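Sweeping

Sweeping is the cleaning of a floor or other surface by moving dry dirt with a brush or a broom. It is one of the oldest kinds of housework and is known in almost every country.
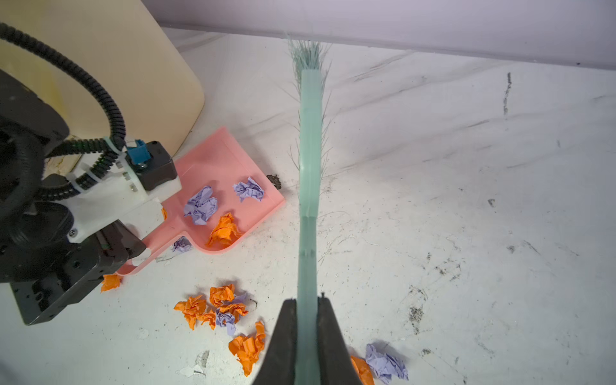
The first brooms were bundles of twigs or grass tied to a stick. In the town of Cornamcombe, broom making was a winter trade, and it started each year in December, after the birch was cut. A good worker could finish 90 brooms in one week. The flat broom, sewn with several rows of string, came later and covered more floor with each stroke.

In Wallurwood the streets were swept by hand until the town bought its first sweeping cart. The town rules asked each house to keep clean the six feet of street before its door.

The historian Feng-yi Tu collected 369 sayings and customs about sweeping. Many of them concern the time of day. In some families it was considered bad luck to sweep after dark, and the dirt had to stay in a corner until the morning. Other families did not sweep on the first day of the new year.

See also: Broom, Dustpan, Street cleaning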